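Beispiele sammeln fürs Anlernen: Klötze immer gleich hinlegen oder durcheinander?

Kulsoom Afridi
Forum: Lernen aus Vorführungen
3 Antworten, 665 Aufrufe

Hallo zusammen, kurze Frage, muss Montag weitermachen. Wir sammeln Vorführungen fürs Verschieben von Formklötzen auf einem Holzbrett. Ansage kommt als Text ("schieb den roten Stern zum blauen Dreieck"), jemand steuert von Hand, Bild und Stabposition werden mitgeschrieben. Bisher 2.347 Durchgänge, davon 2.093 brauchbar. Rest verwackelt, Ansage falsch verstanden oder Klotz vom Brett.

Problem: das Modell kann "grün zu gelb" ganz ordentlich, aber sobald ein Klotz allein liegt, fährt der Stab erstmal zum Haufen. Immer. Auch wenn der Haufen gar nicht gemeint ist. So eine typische Ausgangslage bei uns, fünf Stück links auf einem Haufen, der Rest weiter rechts:
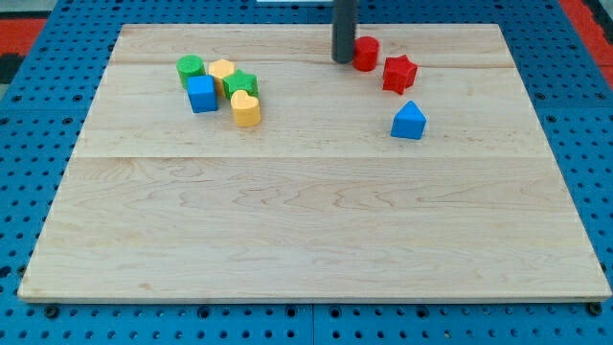 Adeel Siddiqui
Mitglied

Klingt nach schiefer Verteilung. Wie oft startet ihr mit dem Haufen links? Wenn die Leute nach jedem Durchgang einfach weitermachen, ohne neu zu legen, wandert alles langsam auf eine Seite. Hatten wir bei Hokine genauso. Die vordere Bretthälfte ist bei dir komplett frei - kommt die in den Daten überhaupt vor? Wenn nicht, kann das Netz da auch nix.

Was bei uns geholfen hat:
- alle 80 Durchgänge neu auslegen, und zwar nach Zufallsliste. Von Hand "zufällig" hinlegen wird nie zufällig, man legt doch wieder das selbe Muster
- Startpunkt vom Stab auch würfeln. Bei dir steht er oben mittig gleich neben dem roten Zylinder, falls das immer so ist: ändern
- Ansagen nach Klotz zählen. Ich wette grüner Stern und gelbes Herz kommen dauernd dran und das blaue Dreieck fast nie
- Ansagen mit zwei gleichen Farben extra sammeln. Roter Stern / roter Zylinder z.B., sonst lernt es nur die Farbe und ignoriert die Form

Die verworfenen nicht löschen! Die mit falsch verstandener Ansage kann man neu beschriften, Bewegung ist ja trotzdem sauber. Einfach hinschreiben was wirklich passiert ist.

Farzana Dhanial
Mitglied

mehr daten. hilft immer

Asif Abbasi
Moderator

Na ja, mehr vom Gleichen hilft hier eher nicht. Adeel hat recht mit der Verteilung.

Zwei Ergänzungen. Erstens: lange Durchgänge mit vielen Ansagen hintereinander sind gut, aber dann in Stücke schneiden, und zwar da wo die neue Ansage anfängt. Nicht da wo der Stab stehenbleibt. Die Leute machen Pausen mittendrin, dann hast du halbe Bewegungen mit ganzer Beschriftung. Hab ich beim Plisov-Satz zu spät gemerkt, war eine Woche Nacharbeit.

Zweitens Test: leg einen Klotz allein nach vorne, Haufen bleibt hinten links, und sag nur diesen einen an. Zehnmal, jedesmal andere Form. Fährt er immer noch zum Haufen, sind es die Daten. Fährt er mal so mal so, würd ich eher die Textseite anschauen, evtl. kommt die Ansage gar nicht richtig an. War bei jemand hier im Forum mal ein simpler Fehler beim Einlesen, alle Ansagen um eine Zeile verrutscht.

Und wechselt die Leute am Steuer. Jeder schiebt anders, manche immer von links.

Kulsoom Afridi

Danke!! Hab grad gezählt, Adeel hat die Wette gewonnen. Dreieck total unterbelichtet, vordere Hälfte kommt auch kaum vor. Shazia schreibt heute die Zufallsliste, ab Montag legen wir neu aus. Den Test von Asif mach ich vorher noch, melde mich dann mit den Ergebnisen.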